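Workshop notebook, August, page 45

Started after lunch, finished with cold tea.

I said I'd write up the stationery and small-supplies clear-out, and I'm doing it now while I can still remember which drawer was which. For anyone who comes to this later looking for the good scissors: second drawer down, left side, where they should have been all along. Saoirse found them inside a box of envelopes, and we were both so pleased that we stopped and put the kettle on.

The plan was to go through everything on the long shelf and put it in one of three lots: stays in the workshop, goes upstairs to the office, or gets thrown out. It took a good deal longer than I'd allowed, mostly my fault, as I will try every pen before I part with it. The whiteboard markers were a sorry lot. Two greens survived, and a purple that I don't remember anyone ordering. Annag tried topping up one of the blacks and got it all over her cuff, so please don't bother with that, just bin them.

Labels. The old Dotcombe rolls don't fit the new label holder, whatever the box says. I've put them in the tray marked 3444 (it's the old asset number, I know, I'll change it) and Danish has offered to take them home for his seed jars, which is a lovely use for them. The Zeler rolls do fit and they're on the hook by the door.

Erasers next, and I do want to say something about these. Sylvain likes the felt kind for the big board and I've come around to his way of thinking. They take the marker off in one go if you knock the dust out of them first, outside please, and well away from Aoife's bike. The foam ones just push the ink about and leave that grey haze we've all been squinting through since autumn. I've kept all the felt ones, even the tatty ones, and let the foam go.

Loose bits were left for last, as they always are, and went into the metal bin so they could be picked over without rolling off the bench. 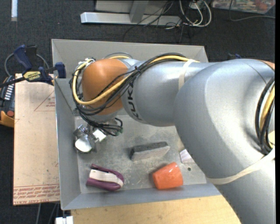 Grey block, looks like an eraser, with the dark fuzzy strip, among the bits in the metal bin.

The bin floor is very scuffed now, and I'd like to cut a bit of matting for it when there's some going spare.

Still to do: ask Flanagan whether they'll take back the unopened Clerel folders, wipe down the long shelf before anything goes back on it, and find a lid for the paper clips. Annag thinks there's one under the sink. I'll have a look in the morning.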